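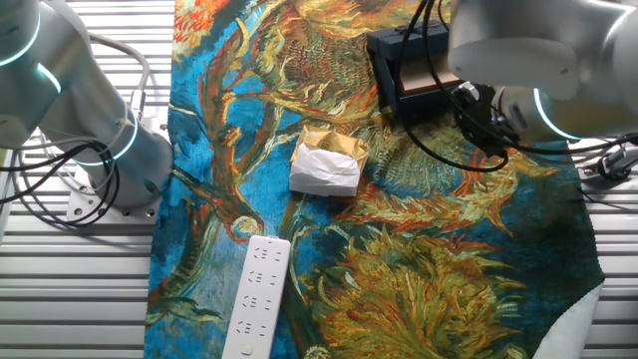 Week 3: What Packing Costs a Small Shop

Read the chapter on direct and indirect costs before class. These notes cover the first half of the session. The second half is the worksheet.

A shop that sells by mail pays for packing in several places, and most of them do not show up on one bill. The box is on the supplier's invoice. The tape is on another. The time spent folding, filling and closing is inside wages. The shelf where flat boxes are stored is inside rent. When an owner says that packing costs "the price of the box," the figure is nearly always too low.

For this course we use the word packing for everything that happens between taking an item off the shelf and handing it to the carrier. Packaging means the materials only. Keep the two apart in your written work.
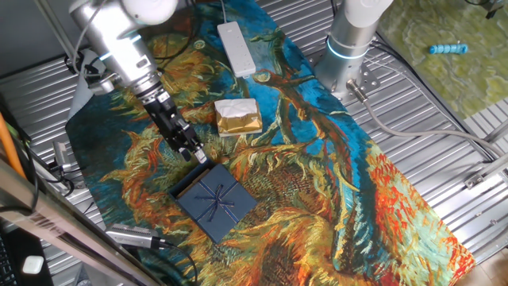 Grethe Sveinbjörnsson

1. Direct and indirect costs

A direct cost can be traced to one order. If an order goes out in a gift box, the gift box is direct. So is the postage. An indirect cost is shared by many orders and has to be divided up somehow. Tape is a borderline case. You could measure the tape on each parcel, but the work of measuring would cost more than the tape. Most shops treat it as indirect and divide the yearly bill by the number of orders.

Labor is where students disagree every term. If a clerk is paid by the hour and would be in the shop anyway, some people argue that packing time is free. It is not free if the clerk could have been serving customers. It may be close to free in a slow month. Say which case you are assuming and stay with it.

2. Worked case: Jisano

Jisano is a mail-order shop selling candles and soap. Last year it sent out 2,418 orders, and 268 of them were sent as gifts with a box and ribbon. It buys gift boxes from Gristex in one size only. Plain orders go in padded envelopes.

The owner, Frida Bergmann, charged the same packing fee on every order. She set the fee by adding up all packaging bills and dividing by all orders. The result looked fair on paper, but plain orders were paying part of the bill for gift boxes.

Points to notice in the case:

The average hides two different products. A gift order and a plain order use different materials and different amounts of time.

The gift share is small. 268 out of 2,418 is a little over 11 percent. A small group with a high cost can move the average more than you expect.

Changing the fee may change the number of gift orders. The case gives no data on this, so do not guess at a figure. Say that it is unknown.
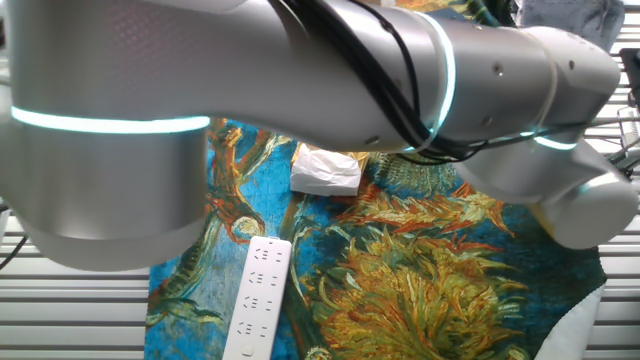
Grímur Gunnlaugsson objected, when this case was first taught, that customers do not think about packing fees in this way at all. In his view a separate gift fee looks like a penalty, and he would raise the price of the candles slightly and drop the fee altogether. That is a pricing argument and it may well be right. It does not remove the need to know the cost. A shop that hides the fee in the product price still has to know how much to hide.

3. Damage and returns

Cheaper packaging can lead to more breakage. The cost of a broken item includes the item, the second parcel, the second postage and the time spent answering the customer. Record all four. Shops often record only the item.

Do not assume that every return is a packing problem. Wrong size, wrong color and a change of mind are also returns. If the shop's records do not give a reason, treat the return as unexplained and put it on its own line.

Ziromska, the second shop on the worksheet, keeps its return slips but does not sort them. You will have to do that first.

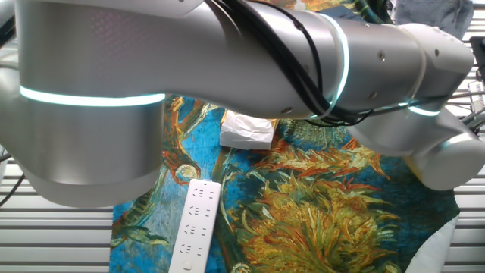
4. Before the worksheet

Bring a calculator. Work in pairs if you like, but hand in separate sheets.

Part A asks for the full packing cost of one plain order and one gift order at Jisano. Use the wage rate printed at the top of the sheet.

Part B asks you to sort the Ziromska slips into 3 groups. The group names are up to you. Explain them in a sentence each.

Part C is optional. It asks what you would charge.

Round at the end, not at each step. Answers without units will be sent back. Late sheets go to Poul Stougaard at the department office, before 4 p.m.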